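Section 4 of the Inex Maths Home Edition guide covers setting up a learner, running the placement check and managing the gradebook. Complete Section 3 (Installation and Parent Account) first. Menu names are given in **bold**.

## 4.1 Before you start

You will need:

- the parent account email and password
- the 12-character licence key from the inside cover of the workbook
- the workbook for the learner's expected level, plus the level below if you have it
- lined or grid paper and a pencil for working

One Home Edition licence covers 4 learners. Learners may be at different levels. A learner removed during the school year continues to occupy a place until the licence renews.

> **Note:** Families registered with a distance education provider should check whether the provider issues its own key. Keys issued through the Jinudville support office begin with J and are entered on a separate screen (see 4.6).

## 4.2 Adding a learner

1. Sign in to the parent account and open **Household**.
2. Select **Add learner**.
3. Enter a display name. This name appears on printed reports and cannot contain numerals.
4. Choose the year of birth. The program uses this to set the reading level of the spoken instructions. It has no effect on lesson content.
5. Set a four-digit learner PIN. Do not reuse the parent PIN.
6. Select **Save**. The learner appears in the household list with the status *Not placed*.

Repeat for each learner. The order of the list can be changed later by dragging the names.

> **Caution:** Do not share one profile between siblings. The gradebook cannot separate results once they have been recorded, and the review scheduler will assign the wrong material to both children.

## 4.3 Running the placement check

The placement check is untimed and closes on its own when the program has enough responses. Most learners in Years 3 to 6 finish in one sitting. It can be paused at any question and resumed from the same device.

1. Open the learner's profile and select **Placement**.
2. Choose a starting point. If you are unsure, choose the level below the learner's current year.
3. Turn **Read aloud** on or off. The setting can be changed during the check.
4. Hand over the device. The learner enters the PIN to begin.
5. Sit nearby if you wish, but do not prompt. The **Skip** button is scored differently from a wrong answer and is the correct choice for unfamiliar material.
6. When the check closes, enter the parent PIN to view the result.

The result is reported as a scale score from 100 to 550, with a recommended level. A score under 200 opens the Foundations strand, which replaces the first unit of the regular course with number work using counters and household objects.

Clear a flat surface large enough for the workbook, the device and any hands-on materials. A kitchen or dining table is suitable.

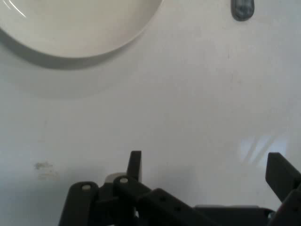 *Figure 4-1. Plate at table.*

If the recommended level differs from the workbook you have, do not override the result immediately. Open **Placement > Detail** and check the strand breakdown. A learner who is strong in number and weak in measurement can often work from the higher book with the measurement units moved forward.

> **Note:** The check may be repeated once per school term. Earlier results are kept and can be printed.

## 4.4 Setting the lesson schedule

The default schedule is one lesson per school day with a short review set. To change it:

1. Open **Household > Calendar**.
2. Mark school days and holidays. State term dates can be loaded from the **Templates** menu, then edited.
3. Select a learner and set **Lessons per day**. Half lessons are allowed.
4. Set **Review** to *Daily*, *Alternate days* or *Off*.
5. Select **Apply**. The projected finish date is recalculated for that learner only.

A course started in February on the default schedule has spare days before the end of Term 4. Courses started in June will normally run into the following year. The program does not compress lessons to meet a date — reduce the review setting or add school days if an earlier finish is required.

> **Caution:** Setting **Review** to *Off* also stops the cumulative quizzes. These cannot be regenerated for lessons already completed.

## 4.5 Gradebook and second attempts

Each practice question allows a second attempt by default. A correct second attempt is recorded at half value. Quiz questions allow one attempt.

To change the practice rule:

1. Open the learner's profile and select **Gradebook > Rules**.
2. Set **Second attempt** to *Full value*, *Half value* or *Not allowed*.
3. Choose whether the rule applies from today or to the whole course.
4. Enter the parent PIN to confirm.

To erase a single lesson so that it can be repeated, open the lesson in the gradebook and select **Clear**. Cleared results are retained in the parent log and do not appear on reports. Lecture replays are not graded and do not affect the schedule.

Worked solutions are locked until the learner has submitted an answer. Parents can open them at any time through **Gradebook > Solutions**. Close this window before returning the device.

## 4.6 Entering a provider key

1. Open **Household > Licence**.
2. Select **Provider key** and type the key without hyphens.
3. Select the provider from the list. Dunon and Berisha keys share one entry.
4. Confirm whether reports may be sent to the provider. The default is *No*.
5. Restart the program.

If the message *Key in use* appears, sign out on all other devices and try again. If it appears a second time, the key has been registered to a different household and must be released by the provider.

## 4.7 Common faults

| Message or symptom | Action |
|---|---|
| *Learner not placed* when opening a lesson | Complete the placement check or choose a level manually in **Placement > Manual** |
| Spoken instructions missing | Check device volume, then download the voice files from **Settings > Audio** |
| Marks absent after working offline | Reconnect and select **Sync now**; do not reinstall |
| Report prints blank | Set a reporting period with at least one completed lesson |
| PIN rejected three times | Wait ten minutes, or reset from the parent account |

Home Edition enquiries are handled by Despina Papadopoulos, Learner Support, Jinudville office. Include the licence key and the program version shown under **Settings > About**. Gradebook transfers from earlier editions are covered in Section 5.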